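Search this site Search Enter keywords

From the spare room: colour, and how I stopped being scared of it

Well, the hallway is done. I know I said that in June, but in June I had only done the bit you can see from the front door, and the stretch past the linen cupboard was still magnolia with a test patch the shape of Tasmania. Now it's the whole lot, skirtings included, and I can't stop walking up and down it with a cup of tea.

A few of you wrote back after the last newsletter wanting to know how I settled on purple and green together, given that I've spent years in this very newsletter telling people to paint everything off-white and buy a nice rug. Fair cop. The short version is that I got tired of my own advice. The long version involves 18 sample pots, a very patient paint counter and one evening where I painted the inside of the pantry door at eleven at night, just to see (it's still like that, and I love it).

I'd always thought of lavender as a bathroom colour. Soaps, towels, the good guest room at your aunt's place. But put it next to a proper green, a green with some cheek to it, and it wakes right up! I think it's because neither of them is trying to be tasteful. They just get on. 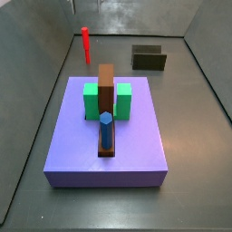 Lavender and green, getting along.

The thing I hadn't reckoned on was the light. Our hallway runs the wrong way for sun, so it gets a bright stripe in the morning and then sulks until dinner. The first lavender I tried, one of the Sidberg range, looked gorgeous on the card and gorgeous at breakfast, and by four in the afternoon it had gone the colour of a healing bruise. The second was pinker and held up better, but at night under the old globes it went practically beige, so what was the point of that? I ended up with the Gurnau one, which is a bit greyer in the tin than you'd want, and I nearly put it back on the shelf. On the wall it's lovely. Morning, arvo, lamp on, lamp off, it stays purple.

So my one bit of firm advice this month is to look at your sample at four in the afternoon. Everyone looks in the morning because that's when they've got the energy. Paint a piece of board (an offcut, the back of an old picture, whatever's in the shed) and cart it around with you for a few days. Prop it beside the floor, too, as floors throw their colour up the wall and ours is quite orange. I had no idea ours was orange until I had lavender sitting next to it.

The green was easier. It's on the doors and the little cupboard under the stairs, and it's called Yeoman, which sounds like something you'd paint a gate with, but it's far fresher than that. Semi-gloss, because of fingers. I did two coats on the doors and three on the cupboard, where somebody had once been very enthusiastic with a permanent marker. If you've got the same problem, use a stain blocker first. I didn't, and the marker came up through the first coat like it was pleased to see me.

What did it all cost? I've added it up now, against my better judgement. The whole hallway came to 98 dollars in sample pots and brushes before I'd even bought a full tin, which is silly, and please don't do what I did. I'd got a quote to have it done properly and that was $2170, ceiling and stairwell included. I gulped and did the walls myself. I did leave the high bit over the stairs alone, as I like my ankles the way they are, and it's still off-white. I've decided it looks deliberate.

Then there's the question of what goes with it, and I've gone back and forth. White felt too sharp. Black felt like a nightclub. My old brass hooks looked fine for a day and then annoyed me. In the end it was brown that fixed it, of all things. Plain old brown! I dragged the Bronard hallstand back out of the garage, where it's been holding up the Christmas boxes, and stood it between the two green doors, and the whole hallway sort of sat down and relaxed. Brown has had a rotten reputation ever since everyone's parents ripped out their kitchens, and I was as rude about it as anybody. I take it back. You need something a bit dull and steady in among the fun ones.
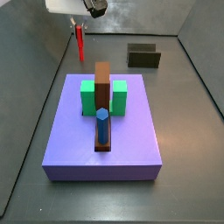
Marg's email came in while I was typing this up, and she isn't having a bar of it. Brown is all very well, she writes, but in a narrow hallway it'll make the whole place feel like the inside of a wardrobe, and you'd do far better with a mirror and a pale timber bench. She went lavender in her own entry years ago and had to lighten everything else to cope. She also says to put the money into decent globes before spending another cent on paint.

She's right about the globes, I'll give her that. I swapped ours for warmer ones and it made more difference than the second coat did. I'm holding firm on the hallstand, though, and there's a mirror in it already, so I reckon we can call that one a draw.

A few odds and ends before I go. The leftover-paint swap is on again, and I'll be bringing most of those sample pots with me, so if you fancy a bruise-coloured lavender you know where to come. Lids on tight, please, and write the room on the tin as well as the colour name. Bring rollers if you've got spares. We had loads of trays last time and nothing to put in them.

Also, I've had a go at the frames that used to hang along the hallway, and 30 of them is too many for anyone. I've kept the ones I like and the rest are in a box by the door, free to a good home. Mostly timber, a couple of gold ones, one with a cracked corner that'd come good with a bit of glue.

Next time I want to talk about ceilings, and whether you can get away with a coloured one if your room's on the low side. I've got my eye on the laundry. If you've tried it, write and tell me how it went, especially if you ended up painting over it.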